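Kindby equipment plan, progress report to Nastora
Oct 24, 2025

The two-arm bench is in use and we have kept within the first part of the grant. Spending since May has gone mostly on fittings and small parts. The largest item still open is a second pair of grippers, for which Wuvow has quoted a delivery time of 25 working days.

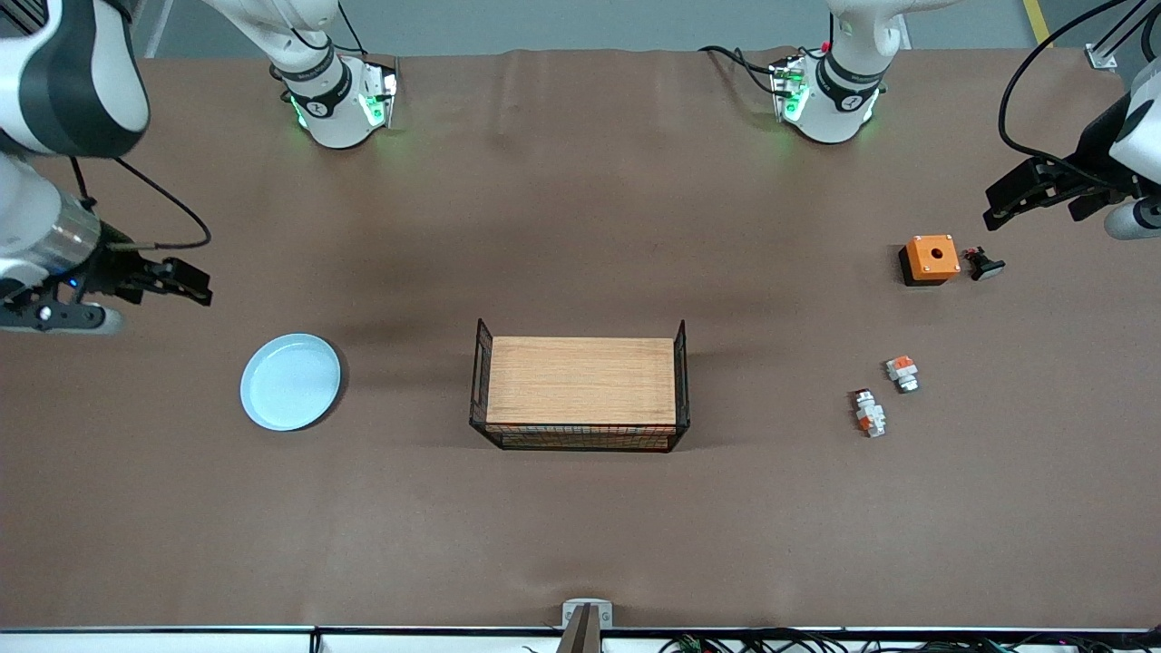
Two-arm bench with paper table covering, plate, wire basket and small test objects.

Cables are the main upkeep cost. We have set aside 800 euros for replacements and would like to move 60 euros a month from consumables to cover clips and sleeves. The brown paper is cheap and we will go on buying it by the roll.

Hauksdóttir has offered a service contract for 3 years. We have asked for a price without call-outs and will send both versions with the next claim. No change to the total budget is requested.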